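I am told the retail park is dying. I have been told so since February, mostly by people who parked in one to buy bread.
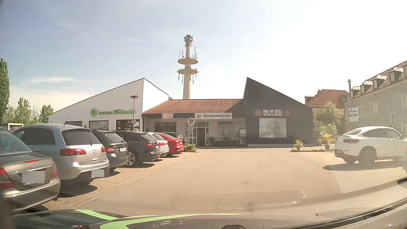 Organic carrots, a sunbed and a tattoo under one run of roofs - no planner would dare draw it up. Kvaran wants 400 flats and a "quarter" instead. I doubt the quarter will sell carrots. I doubt it will have anywhere to stop the car, either.

Esben Ásgeirsdóttir

Recent
Who asked for Plarkden?
Against the food hall
23 benches, no shade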